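How I Look After a Gripper Called Owen

Hello! My name is Eulalia and I look after a gripper. A gripper is a bit like a hand, only Owen has just two fingers — big, chunky, dark ones — and you hold him while he learns to pick things up.

Every morning at 8 I give Owen his check-up. First I wipe his fingers with a clean cloth, right into the corners. Dust makes things slippery, and a slippery finger drops stuff (I have a dented mug to prove it!). Then I look for scuffs. A tiny one is fine. A deep one means a new finger.
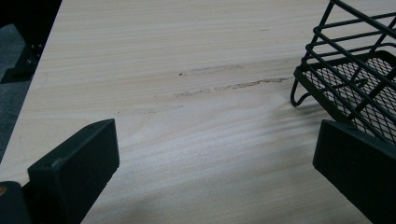
Next comes my favourite bit. I open Owen's fingers as wide as they'll go, then close them again, and I do that 12 times. I listen carefully. A soft hum is good. A click or a crunch means a screw has come loose, so I fetch my little screwdriver and go round them all. Don't twist too hard, or you'll squash the threads!

Last of all, Owen squeezes a rubber ball. If he lets it slip, I call Henryk in the workshop, and he usually has him mended in 15 minutes. Then it's back to work for both of us, once I've washed my hands.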